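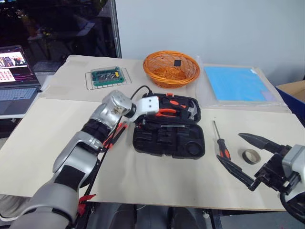 Call for Participants

2023-05-29
By Anneliese Haberkorn

Do you have a grandmother's recipe that has never been written down properly? A card with "butter, enough" on it, or a cake that only comes out right when your aunt is standing next to you? If so, we would love to hear from you!

The Arnlow Kitchen Memory Project is looking for people who live in or near Arnlow, or who grew up here and moved off somewhere else, to share one dish and the story that goes with it. We started in February with a handful of neighbors and a very large pot of bean soup, and the response was so kind (and so filling) that we are opening it up to everyone. Our hope is to gather 1000 recipes for the town archive. We have 31 so far, so there are 969 to go, and yours could be one of them.

Taking part means 2 visits with us. At the first we sit down and talk, usually for an hour or so, though some of our talkers have gone well past lunch and we didn't mind a bit. At the second you cook the dish, in your own kitchen or in ours on Juselmont Street, while one of us writes down what you do and asks far too many questions. We pay for the groceries, and you get a printed copy of your recipe to keep or hand around the family.

You don't need to be a good cook. You do need to be 18 or older, and if you would rather tell your story in a language other than English, please say so and we will do our best to find someone to sit in.

To sign up, call or stop by the Juselmont Street kitchen and ask for Joscha Kasten, who keeps the visit calendar. Tell him the name of your dish, who taught it to you, and which mornings or evenings suit you best. Bringing a sister, a son or an old friend along is very welcome.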